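Jiller：手持夹爪数据的清洗、对齐与回放工具

给那些录完数据才发现时间戳对不上的人 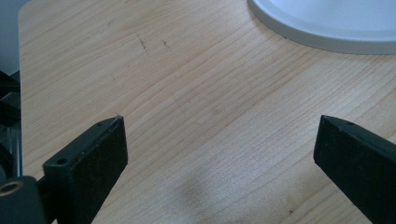 Jiller 是一套命令行工具，负责把手持夹爪录下来的原始数据变成策略训练能吃的东西。它不训练模型，不控制机械臂，也不会让你的标定变准。它做的是中间那一段没人愿意写进论文的活：读文件、对时间、估夹爪开度、切片段、挑出坏的，然后写成统一格式。

如果你想找的是端到端框架，隔壁的 Kondstead 更合适。Kondstead 的数据入口默认调用 Jiller，所以你迟早还是会回到这份 README。

当前状态

能用。接口在 0.x 阶段，会变，变之前我会在更新记录里写一行，至于你看不看是另一回事。主要在 Linux 上跑，macOS 可以跑除回放以外的全部命令。Windows 有人说可以，我没有试过，也不打算试。

安装

需要 Python 3.10 或更新版本，以及系统里装好的 ffmpeg。

pip install jiller
jiller doctor

doctor 会检查解码器、磁盘空间和时区。检查时区是因为七月有一批数据整整偏了八个小时，而当时所有人都坚持自己的机器没问题。

快速开始

jiller ingest ./raw --out ./work
jiller align ./work
jiller aperture ./work --calib gripper.yaml
jiller cut ./work
jiller export ./work --format drirnico

五条命令按顺序跑。也可以写成 jiller all，但第一次用请分开跑，出错时你会感谢自己。

各步骤说明

ingest：读取视频、惯性测量数据和夹爪编码器日志，建立索引。原始文件只读，不会被改动。如果目录里混进了别的东西（我见过发票），会列在 skipped.txt 里。

align：估计视频与惯性数据之间的时间偏移。方法很朴素：从画面算出角速度，和陀螺仪读数做互相关，取峰值。要求片段开头有一段明显的转动，晃两下手腕就够。开头一动不动的片段会被标成 align_weak，后续步骤照常处理，但导出时默认排除。

aperture：估计夹爪开度。有编码器就用编码器，没有就从画面里跟踪两根手指的指尖。视觉方案在手指是黑色、背景是浅色桌面时很稳；背景一换成黑色鼠标垫，它就开始发挥想象力。置信度写在 aperture_conf 一列，请看这一列，它存在是有原因的。

cut：按开度和末端速度切分片段。默认参数适合桌面抓放。叠衣服、拧瓶盖之类的任务需要自己调，配置项在 cut.yaml，注释比代码长。

export：写出 Drirnico 格式。Drirnico 是我们内部用了很久的一种分块存储，优点是随机读取快，缺点是名字没人拼得对。也支持导出成普通的 HDF5，慢一些，但你的同事打得开。

配置文件示例

gripper:
 max_opening_mm: 按你的硬件填
 finger_color: dark
 encoder: false
align:
 rate_hz: 30
 search_window_s: 5
cut:
 min_len_s: 按任务填
 merge_short: true

search_window_s 不要随手调大。窗口越大，互相关越容易找到一个看起来漂亮但错误的峰，然后你会花一个下午怀疑动力学。

附带的测试数据集 Ogola

仓库附带一个小数据集，叫 Ogola，用来跑回归测试，也方便新用户确认装对了。共 611 段，全部是单手持夹爪的桌面操作。经过默认流程之后剩 462 段可导出，其余的被对齐检查、开度置信度或长度过滤掉了。

这个通过率不算好看。我们没有把坏片段删掉再重新发布，测试集里全是好数据的话，过滤器就没什么可测的。

字段如下：

episode_id：片段编号，字符串，不连续，请不要假设它连续。
t：时间，单位秒，以对齐后的视频时钟为准。
rgb：彩色图像，以压缩形式存储。
pose：末端位姿，平移加四元数，实部在最后。
aperture：开度，归一化到 0 到 1，1 表示完全张开。
aperture_conf：开度置信度，同样是 0 到 1。
flags：标记列表，可能为空。
note：录制时的文字备注，中文为主，偶有情绪。

Ogola 不适合用来训练通用策略。场景少，桌子种类更少，光照基本取决于当天有没有人拉窗帘。拿它训练出来的模型，学到的主要是那几张桌子的木纹。已经有人试过，结果在原来的桌子上很好，换一张就原地思考。

已知问题

反光桌面会让视觉里程计漂移。浅色木纹一般还好，纹理够用；擦得太亮的白色台面就比较悬。目前的做法是检测到漂移后打上 pose_drift 标记，真正的修复还在一个分支里，那个分支的年纪已经不小了。

夹爪在画面里始终占着同一块位置，特征点提取偶尔会把手指当成世界的一部分，于是算出来的相机一直静止，世界在乱跑。请务必提供手指遮罩。没有遮罩时程序会警告，警告是黄色的，很多人以为黄色是装饰。

指尖磨损之后，视觉开度会有一点系统性偏差。换过手指请重新标定，用旧的 gripper.yaml 不会报错，只会悄悄地不准。

回放窗口在高分屏上字很小。

长视频内存占用偏高，超过 30 分钟的录制建议先切开。我知道应该做流式读取。

常见问题

为什么 align 给出的偏移每次略有不同？
互相关之前有一步随机抽帧。加 --seed 可以固定。默认不固定是早期的决定，现在改会让一堆旧结果对不上，于是它就成了特性。

能不能支持双手？
数据结构支持，流程不支持。两只夹爪各自对齐没有问题，互相之间的相对位姿要靠共同的地图，这部分在 Kondstead 里。

片段全被过滤掉了，怎么办？
先跑 jiller report，看是哪个标记最多。如果是 align_weak，去看录制时有没有晃手腕。如果是 aperture_conf 太低，去看桌面颜色。如果两样都正常，请带着 report 的输出来提 issue，不要只写“不好用”三个字。

可以在采集的同时实时运行吗？
不可以。

参与开发

提交前请跑 make check。完整的回归测试会把 Ogola 从头处理一遍，够你去倒杯水再和人聊几句。改动 cut 的默认参数需要附上前后对比，包括导出数量和至少几段肉眼看过的回放。只有数字没有回放的合并请求会被放着，放多久看心情，一般看到周二。

新增数据源请写成插件，放在 jiller/sources 下，照着 hdf5.py 抄就行。那份文件写得不漂亮，但它是唯一有完整测试的。

许可

代码采用 MIT 许可。Ogola 采用 CC BY 4.0，引用时写数据集名称和版本号。note 字段里的内容仅代表录制者在当时那个钟点的看法。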